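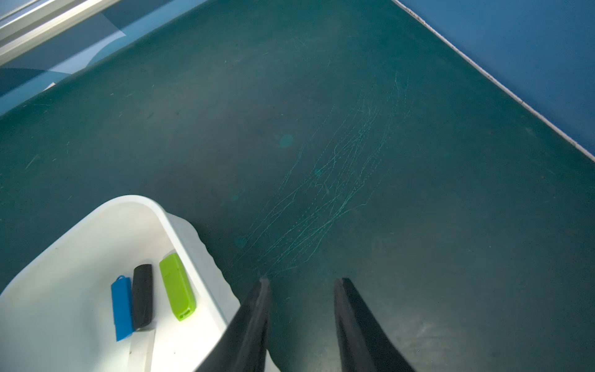 The scuffed patch, with my USB stick bin in the corner.

tealbench
Posted 2 April 2025
Okay, I need opinions on these scratches. It's a matte teal surface and I use it for sorting small stuff, mostly flash drives, which live in the white plastic bin. The marks are pale, thin, and they all run more or less the same way. Some are almost dotted. Is this fixable or do I just live with it?

pixelgoose
Looks like stuff getting dragged over the same spot again and again. Do you slide the bin around when you're working? I did that on my old desk for a whole summer and by August it looked just like yours.

tealbench
Guilty, yes. I slide everything — the bin, the drives, my coffee mug. I tried dish soap and a sponge on the lines and got nowhere.

Oltex_fan
Melamine sponge, barely damp, light pressure. Took care of most of mine in 30 seconds.

marlowe40
Please don't do that on a matte finish!! Those sponges are an abrasive. You'll trade scratches for one big shiny patch, and that looks way worse. Ask me how I know.

Oltex_fan
Mine is matte too and it's fine. I said light pressure.

marlowe40
Well, try it in a corner first then. What about the two round lighter spots, are those scratches too?

tealbench
No idea, I only noticed them in the photo, ha. One is pretty faint.

pixelgoose
I'd skip the whole repair thing and get a desk mat. Mine is a Pretness, 40 bucks, covers everything. Stick felt pads under the bin while you're at it.

marlowe40
Seconding the mat. And label those sticks! A blue one and a black one is easy now, but wait till you own six black ones.

tealbench
The labels are on my list, I swear. Gonna test the sponge on a corner tonight (sorry marlowe) and order a mat if it goes badly.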